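Section 4: Setting the fruit table

Right, you've got the table up and the legs locked (section 3), so now comes the part I like best. I've laid out this fruit table more times than is good for me, and these are the steps I follow at Pallthorpe when we want a generous heap on the plate and plenty more on the cloth in front of it.

You'll need:
The round table
A patterned tablecloth, big enough to hang over all round
One oval plate, white if you've got it
Mixed fruit in at least three sizes
A dry tea towel
A bowl for anything that's gone soft

Laying the cloth

1. Wipe the table top and let it dry. Do the rim as well, where sticky fingers have been.

2. Shake the cloth out away from the table and drop it over from the far side. Ours is the pink one with the deer and trees, and I'm very fond of it. Smooth it from the middle outwards with your forearm (flat hands drag it, I find).

3. Turn the cloth until you like where the big shapes have landed. With deer, I want at least one large one left showing once the fruit is down, antlers and all! Walk round and check from the other side, too.

Note: If the cloth has fold lines, a cool iron on the wrong side sorts most of them. Don't iron it on the table. I did that once and there's still a pale patch in the varnish to remember it by.

Filling the plate

4. Put the plate towards the back of the table and leave yourself a good clear stretch of cloth in front. It always looks too far back at this stage. Leave it there.

5. Oranges go on first. They're the biggest and they do the holding up, so spread them out over the plate with a couple at the front, one at the back, and the rest in the middle where they can lean on each other.

6. Tuck the pears in next, a big one at the front where people will see it. Then drop the plums and water chestnuts into the gaps. The dark ones look best when they're split up, a few at the ends of the plate and the odd one in the middle.
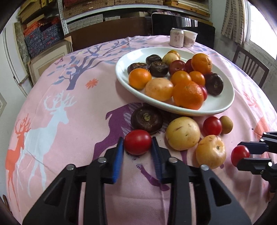
7. Give the plate a very gentle nudge. If anything rolls, take it off and find it a deeper gap, or let it join the loose fruit. I used to wedge things with bits of folded paper and Graça Azevedo told me off for it, quite rightly – it shows from the side.

Caution: Don't carry the plate once it's heaped. Build it where it's going to stay. A water chestnut is a hard little thing and it'll travel a surprising distance across a floor.

Setting out the loose fruit

8. Start with one big piece on the cloth in front of the plate and work out from it. A large tangerine is my usual choice. Put smaller ones beside it, close enough to touch.

9. Scatter the tomatoes through the cluster, front, middle and back. Keep the reds from bunching up. Cherry tomatoes can go anywhere, and they're handy for the very front because they don't hide what's behind them.

10. Add your pale fruit, then one dark piece a little to the side. I like a dark one half under the rim of the plate as well, so the plate and the loose fruit look as though they belong together.
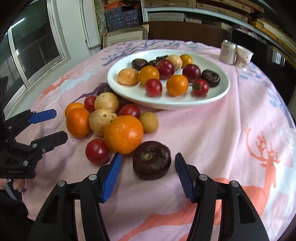
Fruit table notes by Reece Mottram
Checked by Oľga Pešek, 16 February 2026

11. Stand back by the door and have a look. You're after a loose sort of cluster, with a bit of pink cloth showing between the outer pieces. If it's gone into a straight line (mine do when I'm tired), push two or three pieces forward and leave it at that.

Note: Stalk ends and scars are fine. I turn some up and some away and don't fuss over it. Yusri likes every single one facing the front and his tables look lovely too, so please yourself.

Clearing away

Lift the loose fruit off first, then empty the plate from the top down. Feel each piece as you go, and anything soft goes straight in the bowl for Cristóvão, who'll make jam out of practically anything. The firm fruit can be used again the next day if it's kept cool. Don't stack tomatoes under oranges.

Wipe the plate, shake the cloth outdoors and look it over for juice. Plum is the worst. Dab it with cold water at once, blot with the tea towel, and wash the cloth that evening on a cool cycle. Hang it by the hem and it'll hardly need ironing.

The plate goes back in its sleeve on the Jornari shelf, cloth on top, folded with the pattern inwards. Spare cloths are in section 6.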